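Okbridge Swap Room Adds a Table for Small Accessories

(OKBRIDGE) The Okbridge costume exchange, which has lent out capes, cummerbunds and one much-argued-over top hat for 3 years, opened a sorting table for small accessories on August 10, 2025. Members have been asking for it since March, when the bow ties were last seen together in one box.
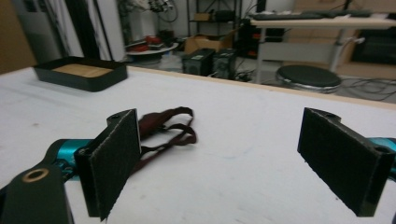
Where do the bow ties go now?
Into a shallow tray on the table, one layer deep, with the neck straps tucked underneath. Ties that arrive in a knot get untangled first, by whoever brought them.

Gerd Ostermann, who runs the exchange, spent $1000 on shelving and boxes this year and reports that people still prefer to leave things in a heap. "A bow tie is the smallest garment we own and it takes up the most of my evening," he said.

The white work surface is meant to make dark straps easier to spot. Ostermann had asked for green felt and was outvoted.

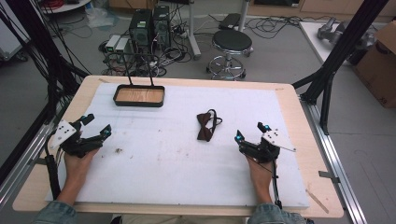
A dark brown bow tie and the wood-grain tray on the sorting table in Okbridge.

Borrowers may take 2 accessories at a time and keep them through the end of a show. The Teuber Players, who open their spring comedy next March, have already put in for every bow tie in brown or maroon, including several the exchange may not have.

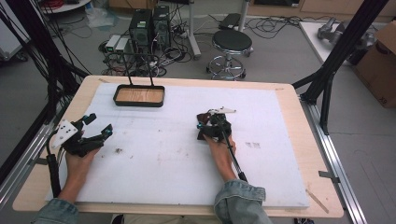
They have been told to send a list. Returns go to the table during regular hours, fastened or unfastened, but in the same state on both ends. Top hat requests are still handled separately, in writing.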